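Bathroom and Floor Cleaner, part time – Sistov House, Kovport

Posted 9 April 2026

We are looking for one person to clean bathrooms. We could have called the post Hygiene Associate or Guest Wellness Partner, and the website we are advertising on strongly suggested both, but you would be cleaning bathrooms and you would have found out by lunch on the first day.

Sistov House is a set of short-stay apartments above the old Bouvier bakery, a few minutes' walk from the Kovport ferry. There are 30 bathrooms in the building. Each was retiled by an owner with a great love of white and no experience of mopping it. White tile shows hair. It shows lint, coffee, sand from the beach and the footprints of the person who has just finished cleaning it. If this sounds like a personal challenge to you, keep reading.

The hours

Four mornings a week, starting at nine, with weekends shared out by a rota that has caused only one serious argument so far. You would usually have four bathrooms in a morning, sometimes five when a big family checks out. The post runs through the end of October, when the ferry cuts back its timetable and so do we. There is a fair chance of winter work for anyone who wants it.

The pay

We pay $900 every two weeks, before tax, and the same amount whether the guests were tidy or not. You get a paid half-hour break and whatever the bakery downstairs didn't sell the day before. The almond things go fast.

What you would be doing

Toilets, sinks, showers, mirrors, and the floor last, working back toward the door. Restocking soap and paper. Telling us when a tap drips or a drain is slow, in writing, in the notebook by the linen closet. Please don't tell us on the stairs, where we will nod and forget.

You will also meet apartment 1108, which is on the second floor and got its number from a previous owner with ambitions. Its shower door comes off its rail if you look at it with any confidence. We will show you the trick.
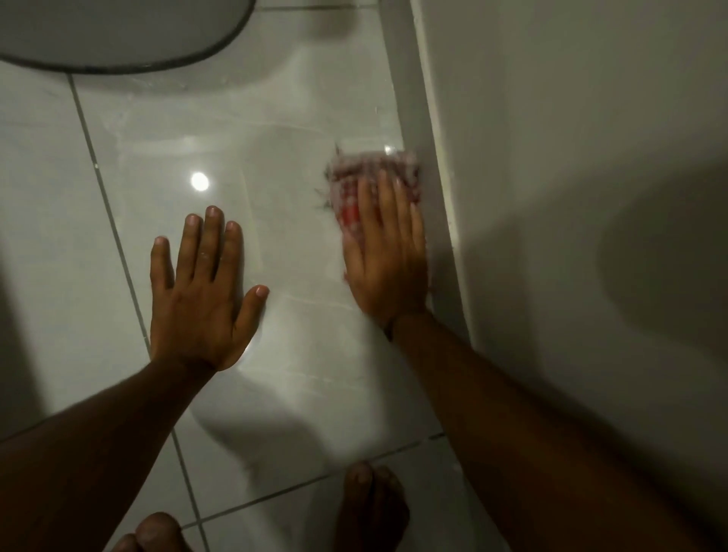
Floors are where we are fussy, and we may as well say so now. A mop does the open part well enough and then gives up at the wall, so the last strip is done down low with a cloth, one hand flat on the tile to hold yourself up and the other pushing right into the line where floor meets wall. Any cloth will do. A crumpled red-and-white check with frayed threads is perfectly respectable here, and we have a drawer of old ones that used to be table linen. Look out for the small dark bits that gather along the edge, as they are what guests photograph and send to us at midnight. Kneeling pads are in the closet and we buy new ones when asked.

Who we would like

Someone who can kneel and get up again several times a morning, and who turns up. Experience is nice but we have hired people with plenty of it who never once looked behind a toilet. You should be fine working alone with a radio. We use Sillov unscented cleaner throughout, so tell us if you have any allergies and we will go over the label with you.

You do not need a car, a degree or a passion for hospitality.

How to apply

Drop a note at the Sistov House front desk, or hand it in at the bakery counter if the desk is closed. Half a page is plenty. Tell us where you have worked, which mornings you can't do, and how you would get hair off a wet floor – there are several right answers and we enjoy reading them. Anyone we invite in will be paid for a two-hour trial, in a real bathroom, with the radio on.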